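Marking out squares on kraft paper without wrecking it?
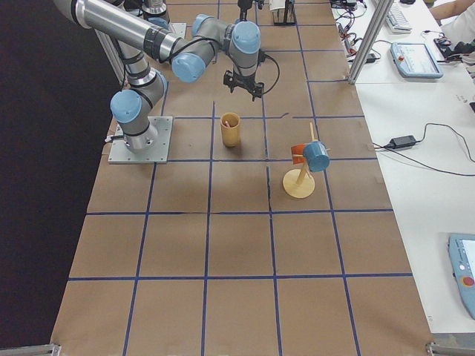 I'm cutting quilt pieces on the dining table and want a grid on brown paper underneath. Every tape I've tried rips the paper when I lift it. Any favourite brands? I've got 17 blocks to finish by September.

dirkwood_sews
Painter's tape! Stick it to your jeans first to take the grab off, then peel slowly — low and flat. I get 3 goes out of a strip.

Aravena121
Just use a pencil.

tealeaf_mum
Second the jeans trick. If the colour bothers you, Droltton makes a plain washi in 2 widths. Mine came up fine after a week.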